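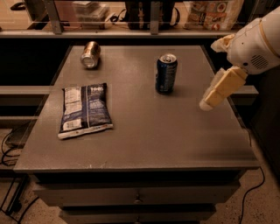 *Snack break on the gray cabinet: two cans, one bag, plenty of tabletop left.*

## Furnishing the break corner, one scuff at a time

Hi all! A few of you asked how the break corner is coming along, so I'm finally putting something up on the page (21 April 2026, for those keeping track of how long I've been promising this).

The cabinet is my favorite part so far. It's gray wood with a matte top, and yes, it has some scuffs and smudges. I like them! Lachlan Haldane wanted to sand the whole thing down and start over, and I talked him into waiting until September, when we'll have the Drolier shelves in and can match everything up at once.

The top is nice and broad, so there's room for drinks and snacks without anyone's elbows getting involved. I do love that navy can next to all that gray-brown, and the gold and silver one lying on its side catches the light so nicely. The blue snack bag more or less matches the navy can, which pleases me more than it should.

Next up is seating. Baptiste Deschamps found stools at Brestico for 20 dollars each and we're getting 5 of them, plus a small rug if there's any money left over. If you have a lamp you're not using, send me a note before I go and buy one!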